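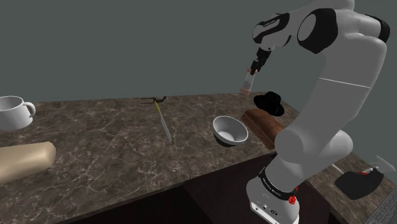 Home Topics Unresolved Members Log in

Why does my grasping policy do worse after I added more demos?

I'm reproducing a small result from our lab's Trilleck benchmark: simulated arm, kitchen counter, pick up a thing, put it somewhere else. The claim is that a policy trained on 1,561 demonstrations transfers to crockery it hasn't met. Mine did, more or less. Feeling generous, I topped it up to 3,712 and it now treats anything with a rounded side as a personal insult.

Training loss is lovely. I could frame it. Success on the held-out objects went from 212 episodes down to 177, with the same number of attempts and the same seeds. The extra demos came from the Enar scripted planner instead of people on the teleop rig. Randomized counters, clutter and lighting in both lots. Wrist view and side view both go in as input.

Is this just what happens, or have I broken something?

Elango Varma

Katonska

More data is always better if you train long enough. Double your steps. Also check your learning rate.

hviid_or_miss

Doubling the steps will get you the same behaviour with a larger power bill. I'd look at where the two sets of demos disagree first.

People on a rig dither. They come in high, stop, nudge sideways, then commit. A scripted planner knows the exact pose of the object and goes straight at it, so it never needs to look. Mix the two and your policy learns that the wrist view is optional, and it carries on believing so right up to the moment it needs the wrist view. Round bodies are where you pay for it, as a small sideways error there pushes the thing away before the fingers close.

Pull the wrist view just before closing on a batch of failures and go through them by hand. It's dull and it took me most of October. You're after ones like this, where the body of the vessel is between the fingers and there isn't much room to be wrong:
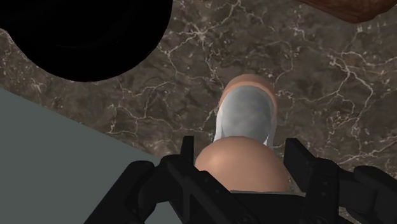 Wrist view, open gripper over the tan vessel.

Then do three things, in this order:

Train on the scripted demos alone and score it. If it's hopeless on held-out objects, there's your culprit.

Add noise to the planner's approach and make it recover, then record the recovery too. The clean runs teach it nothing about being slightly off.

Weight the sampling so each batch is half human. Crude, but it got most of my numbers back.

Don't trust the loss for any of this. Scripted demos are easy to predict, so of course it went down.

Elango Varma

Scripted-only scored worse than the version I trained by accident with the wrist input unplugged. I have some opinions about the planner now, and I wrote the planner. Regenerating with noise overnight, will post the numbers if they're flattering.

Katonska

Did you check the learning rate though

Last updated: October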